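Changing the pads on my gripper

In August I finally changed the pads on the hand gripper. I was postponing this job for a long time, because the tool was still working, more or less, and when a thing is working I don't like to open it. But the last sessions were not good. Thin things were slipping, and I had to close the fingers two or three times for one object.

The gripper is the hand-held kind, with two fingers on a linkage and a camera looking over them. I call it Clirkness, after a village where I once lost a suitcase. My friend Radu Zamfir has the same one and he wrote me the first notes about how to look after it. I follow most of them.

First I cleaned everything with a dry brush. Carpet fibers go into the pivots and stay there, and then the finger closes with a small hesitation that you feel in the trigger before you can see it. I pushed every pin out, wiped it, and put it back without oil. Radu uses a drop of oil. I tried it last winter and it only collected more dust.

Then the pads. The old ones were glued, and I needed 30 minutes with a plastic scraper to take off only one of them. The glue residue has to go completely or the new pad sits crooked. I washed the seat with alcohol and waited until it did not smell anymore. The new rubber has fine horizontal ridges, so it matters which way you put it. I put the first one on upside down and did not notice until the next morning. 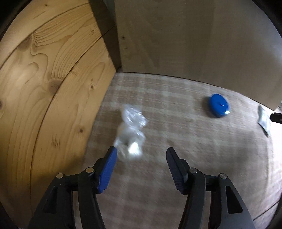 After the pads I always check the opening. I open the fingers fully and measure between the tips at 3 places, near, middle and far. If the numbers are different by more than a millimeter, one finger is leaning, and usually the screw at its base is the guilty one. My left finger was leaning a little. I loosened the screw, pressed the finger against a square block and tightened again, slowly.

The trigger cable is the last thing. It stretches, and then the fingers don't close completely even if you squeeze hard. I took out the slack with the small adjuster, about two turns. After this I opened and closed it 80 times, counting aloud like a crazy person, and measured again. No change, so I wrote the date on a piece of tape and stuck it on the handle.

What I still don't like is the camera bracket. It moves when I put the tool down too fast – and I always put it down too fast. I ordered a stiffer one from Plekard and I will write again when it comes.

Comments (3)

Randa Shboul
Which alcohol did you use? Mine made the plastic a little white.

Fares Kanaan
I change my pads every 6 weeks, even if they look fine. The ridges get smooth before you notice.

Crisanto Dalisay
Please write about the bracket! Mine is also moving.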